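Home | About | Test Kitchen | Comparisons | FAQ | Contact

Gripper and Camera Comparison: Frequently Asked Questions

Ornidton Applied Robotics Center
Last revised July 2021

These answers are intended for partner laboratories, equipment suppliers and members of the public who wish to know how the Center compares grippers, arms and cameras at the Lilgate test kitchen. Questions about purchasing should be sent to the relevant supplier.

What is being compared in the present round?

The present round concerns two-fingered grippers with black fingers, fitted in pairs to a two-armed platform. Two finger coverings are under review, known internally as Hrytsenko and Gurndale. The round also compares a camera carried at the wrist with one carried at head height. Controllers are held constant and will be addressed separately.

Why are wrist views taken against plain surfaces?

A plain background allows reviewers to study the outline and covering of each finger before any household item is introduced. Glare is recorded as well. A textured covering may return a strong highlight on one side and fall nearly to black on the other, and the reviewer must be able to find the fingertip in both conditions. Views containing a bright, washed-out area are kept in the set.

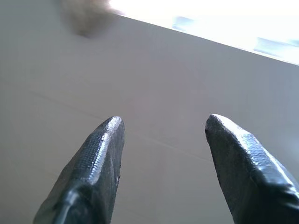

How many trials make up a round?

A full round consists of 561 trials. Each gripper pair first completes 100 trials with no object, followed by the household tasks. As of this revision, the archive holds 3,493 trials from all rounds, including those that were stopped early. Stopped trials are marked as such and are not removed.

Does the Center use a real kitchen?

Yes. The Lilgate kitchen has ordinary cabinets, a working sink area and the usual small items on the counter. The Center considered a bench with painted blocks and decided against it for this work. Round steel basins are of particular interest: the sides curve, the metal reflects, and a light plastic bag lying near the drain has no fixed shape for the controller to rely on. The approach to the sink is therefore recorded from head height, where both grippers and the counter edge can be viewed together.

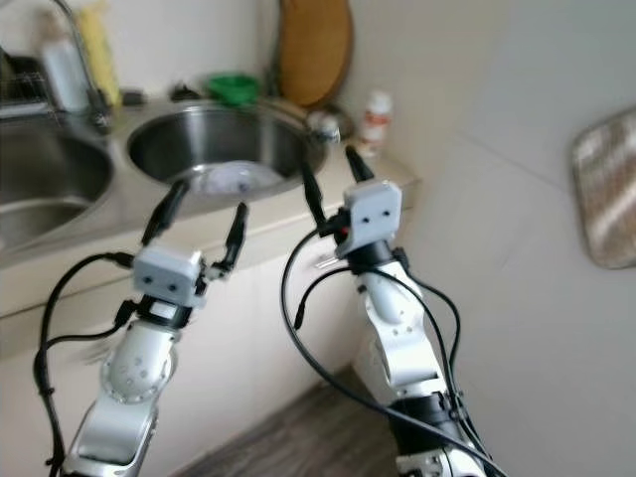 Both arms at the sink counter, seen from the head camera. The left gripper is spread wide in front of the right basin.

How is cable routing assessed?

Cable routing receives its own score. Reviewers note the size of each loop, the points at which it is clipped, and whether it could reach a counter edge or a drawer handle during a turn of the wrist. A wide loop is not a fault in itself – a wrist must have enough slack to rotate – but its position is written down at the start of every session. Suppliers who wish to propose a different routing may do so in writing before the next round opens.

Are the two grippers always set to the same opening?

No. The left and right grippers may be given different openings within a single trial. In one common arrangement the left fingers are splayed in an open V while the right fingers stand close together and nearly parallel. This makes it easier to judge from the head camera whether a narrow gap can still be read as a gap, especially when a window is in view and the exposure is difficult.
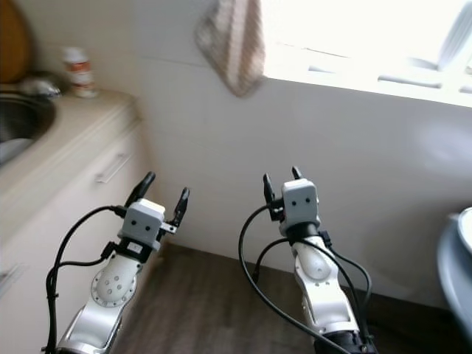

Which camera position has given better results?

The Center does not publish a ranking. In general terms, the head camera has been more useful for planning and for keeping track of cables, and the wrist camera for the last part of an approach. Of the 18 reviewers who returned forms in February, most asked that both views be kept. The Center has accepted that request for the remainder of the year.

Can tiled walls be used as a reference?

They can, with care. Grout lines offer straight edges that help a reviewer judge how far the wrist camera is tilted, and the line where wall meets floor is often the clearest of all. Some joints are faint, however, and glossy tile picks up shadows and reflections that software may mistake for an edge. Reviewers are asked to mark only those lines they can follow with the eye, including any that pass behind a finger and come out on the other side. 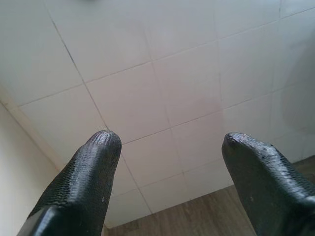 What is recorded about the condition of the fingers?

Any pale fleck, wrinkle or fold that is visible on a finger is entered on the condition sheet, together with the camera view in which it was noticed. Reviewers do not state a cause on the sheet. A mark may be debris or a chip, and the matter is settled by inspection by hand at the end of the session. Fingers are not exchanged during a session unless the session lead has signed the sheet.

May an outside laboratory submit a gripper?

Yes. A submission must include a mounting drawing, a wiring diagram and one spare set of fingers. The Center will confirm receipt in writing and assign a place in the next available round. Grippers that require a different controller cannot be accepted at present.

Are the recordings available?

Recordings are available to partner laboratories on request. Please state the round, the camera position and the purpose for which the material is needed. Requests for a complete round take longer to prepare than requests for single trials.

Was this page helpful? 18 people found this helpful | Share | 0 comments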